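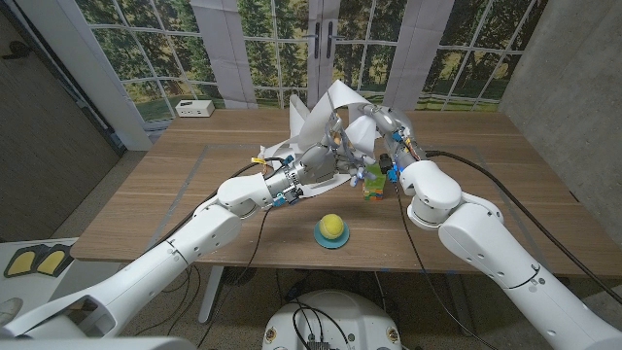

akoteo_lab
Bonsoir à tous, je vous livre enfin nos résultats de mars 2026 sur le papier froissé — pardon d'avance si je m'étale ! Après 118 démonstrations à deux mains, la politique Hudell réussit 67 essais sur la série de test. J'en suis ravi.

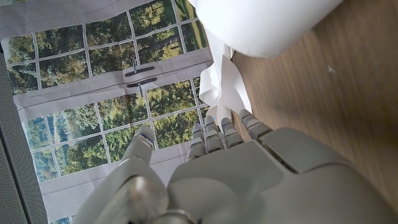
Vue du poignet, rouleau d'essuie-tout couché.

jemport
Bravo, vraiment, mais je reste réservé : 118 démos avec un seul décor, c'est peu pour parler de généralisation.

akoteo_lab
Je comprends, même si la vue du poignet aide beaucoup chez nous.

xiao50
Pas d'accord, chers amis — sans retour d'effort, le papier se déchire. Refaites 50 essais caméra masquée et on en reparle avec plaisir.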